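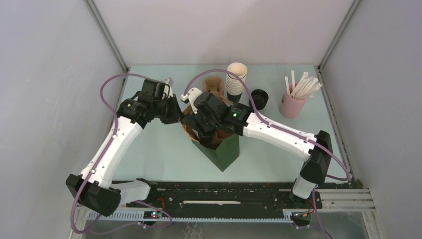 Packing drinks into a paper takeout bag?
Shoshana Mahmoud
I run the coffee table at our Friday meetup in Elville and keep ending up with soggy bags. Does the molded cup carrier go in first, or do you load the cups and then lower the lot in? Mine never sits flat!

Bradley Hebden
Empty carrier first, always. Open the bag right out, push the bottom corners square with your fist, then drop the cups in – lids on, obviously. Straws go down the side last, still in their paper.

mellor613
I just carry the carrier and skip the bag lol. 4 cups max though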